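4.2 Wheel covers and other awkward parts

The second task family concerns parts which are light but large compared with the hand. We chose hubcaps for it, on the advice of Branislav Hájek, who worked for many years in the parts store of a tyre workshop in Jarnthorpe. In his opinion the difficult moment of such work is not the lifting of the part. It is the putting down, because the rim is thin and the clips on the back side must not be loaded from the wrong direction. A person learns this in one morning and afterwards does not think of it any more.

We divided the task into approach, grasp, carry and release, and gave a separate mark for every phase. A trial was counted as complete only when the part was released inside the allowed zone and no clip was broken. The robot was permitted one repeated grasp. After this the trial was stopped and noted as a failure, also if the operator believed that a further attempt would succeed.

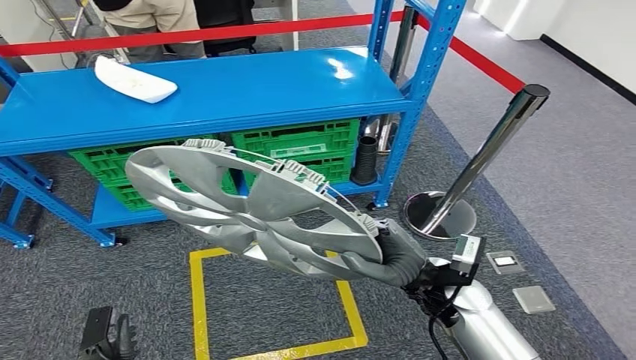
Figure 3. Carrying phase of the hubcap task. The part is held by its rim, in front of the blue shelving unit.

The controller, which we call Luma, does not have a model of each part. It receives the camera views and the state of the joints, and it proposes the next short movement. For the carrying phase this was sufficient in most trials. The release was weaker. When the rim is held at a steep angle, the lower edge touches the floor first and the part begins to turn inside the grasp. Luma often answered this turning with a stronger closing of the fingers, where a human worker would open them a little and let the part lie down by itself.

We also observed that the result depends on how the part is presented. From a flat shelf the rim can be reached from the side. From a crate the fingers must first go between the part and the crate wall, and there is little space for a correction. Kuhlmann's earlier study of kitchen chores came to a similar finding with plates in a sink, therefore we do not think that this difficulty belongs only to the shop floor.

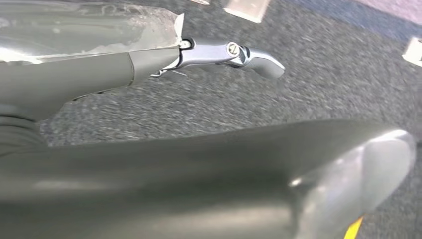
Household chores were tested with the same controller and the same rules for scoring. We used 11 chores, among them the folding of a towel, the emptying of a bin and the collecting of small things from a carpet. The last one was harder than we had expected. A small thing on carpet gives no clear contact signal, as the fibres bend before the finger meets anything firm. The operators at Proltwood, who repeated a part of our trials in July, reported the same trouble and solved it partly by a slower descent.

It should be said that slow movement has its own price. In the complete set of over 1,000 trials, the time for one chore was in nearly all cases longer than the time of an untrained person. For a workshop this may be acceptable if the machine works during the night. For a home we are less sure, as the person would probably finish the chore alone before the robot has left the shelf.
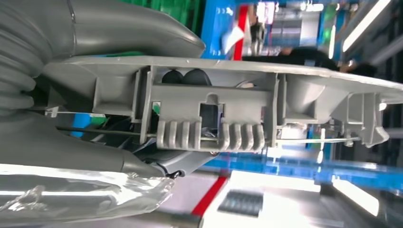 4.3 Attention needed from the operator

A chore is only then taken away from a person when the person can leave. For this reason we wrote down every moment in which the operator came to the robot, touched it, or spoke a stop command. Roscoe Szabo prepared the coding scheme, and 2 raters applied it independently. Touching was divided into help with the object and care of the machine itself, which we report separately.
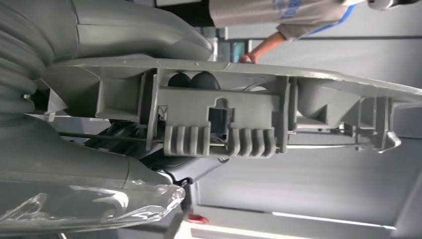 The second category was larger than we had planned for. Our protocol had only one line for it on the form, and after the first 19 sessions we replaced this line with a short table. The sessions before the change were coded again from the notes, so their times are less exact and they are left out of the comparison in Section 5.

Help with the object was most frequent in the release phase, which agrees with the marks given in Section 4.2. During carrying, the operators seldom intervened, but they reported that they remained near the robot in any case. We did not measure this kind of waiting, and a later study should include it.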